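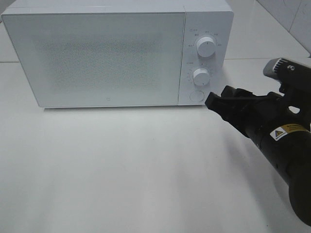

In praise of leftovers

I love leftovers. I love them more than the meal they came from, most of the time, and I'd like to make the case for cooking too much on purpose.

My household in Fatmont has five people in it and we cook as if there were nine. Visitors notice the big pot and ask who else is coming. The next day is coming! A curry on its second day has settled down and sorted itself out, the spices have stopped shouting over each other, and the potatoes taste of something. Same goes for bolognese, pea soup, anything with beans, and the lamb thing my mother called a stew and my father called a casserole (they never agreed).

I grew up with the idea that leftovers were a bit of a punishment. You ate them because food cost money and that was the end of it. They came out grey, on a saucer, with a look. So I understand people who say they "don't do leftovers", and I've met plenty, but I think they were put off by bad handling when they were young and have never gone back to check.

Rice is the great example. Fresh rice makes terrible fried rice, all clumps and steam. Cool it quickly, get it in the fridge within the hour, and the next night it goes into a very hot pan with egg, spring onion and whatever is rolling around in the crisper. My kids would pick it over takeaway. Roast vegetables go into a frittata. Mashed potato becomes cakes with a crust on them, and the end of a roast chook gives you sandwiches and then stock, and I get a ridiculous amount of joy out of that stock.

There are limits, and I'll own up to them. Dressed salad is finished by morning. Fish I'll eat cold but I won't reheat it, out of respect for everyone else in the building at work. Chips are a lost cause, though my eldest keeps trying. Anything that has been in there longer than 3 days and isn't frozen goes in the compost, and I don't argue with myself about it.

The other thing I'd defend is the odd plate, the one made of two spoons of this and half a sausage of that. Food magazines never show it. We have a night for it, when everything comes out on the bench and you build your own dinner, and it's the loudest, cheeriest meal we have. One kid has dhal with a boiled egg, another has cold pasta and gravy, and I don't say a word. There's real freedom in a dinner that was never planned as a dinner.

Label your containers, by the way. I spent most of last October guessing between frozen pumpkin soup and frozen apricot purée, and one of those is a poor thing to pour over cereal. Masking tape and a pen in the top drawer fixed it. Now I'm off to see what's left of the dhal.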